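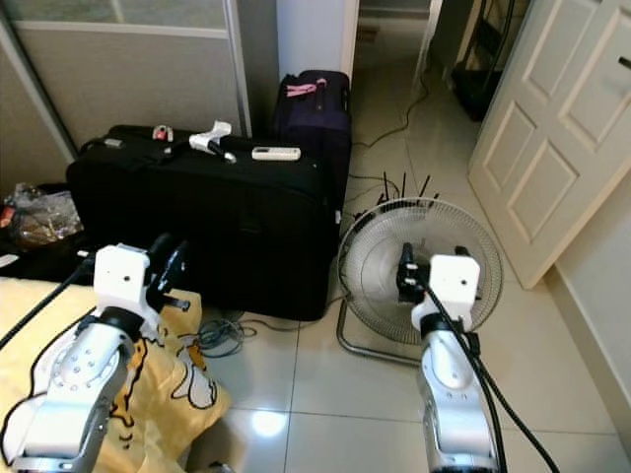
Skollar House, Fleltthorpe - ground floor inspection, 25 November 2023
Slip and trip hazards come first, as at the July visit. Most of the ground floor is carpet tile and gave no trouble. The small room at the back has a white tiled floor, so it is marked against the hard floor section and not the carpet one. Use the neutral cleaner on it and no polish.

1. Entrance mat flat and not curling
Yes. Left corner re-taped since July.

2. Hard floors on the correct cleaning sheet
No. The sheet in the cupboard still says carpet throughout. Replace it.

3. Fire door closes fully from any angle
Kitchen door sticks at the last inch. Closer needs adjusting - Tveit fitted it, so call them before anyone else.

4. Extinguishers in date, pins and tags in place
Yes, both. Tag 1634 is by the stairs, tag 1668 by the kitchen. The July sheet had these the wrong way round.

5. Emergency lights tested
Done. The one over the side exit was dim after 9 minutes. New battery ordered from Wandent.

6. Escape route clear
Boxes of paper stacked in the corridor, leaving about 500 mm to walk through. Moved during the visit. Please don't put them back.

7. Hot water at kitchen tap
Not tested, boiler off for service. Carry over to next visit.

8. First aid box
Short of medium dressings and eye wash. Everything else in date.

9. Accident book available
Yes, but kept in a locked drawer and the key was not on its hook. Needs to be somewhere staff can reach it.

Result: pass with actions. Items 2, 3, 5, 8 and 9 to be signed off at the office. Item 7 stays open.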